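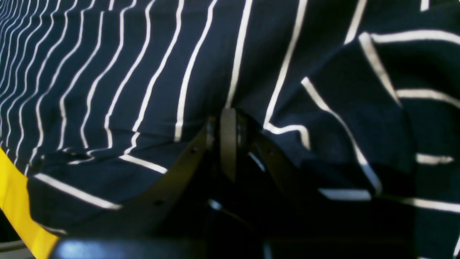

About Dida

We love stripes, and navy and white most of all! Dida began when Youssra Benjelloun and Shireen Du Plessis shared a cutting table and a soft spot for striped cloth. Today we keep 87 fabrics on the shelves, sold by the yard or as remnants, and we're always hunting for more.

Come in and unfold things - really, we'll refold them. Thursday evenings are for sewing together, beginners very welcome, and Shireen will gladly show you how to match stripes at a seam.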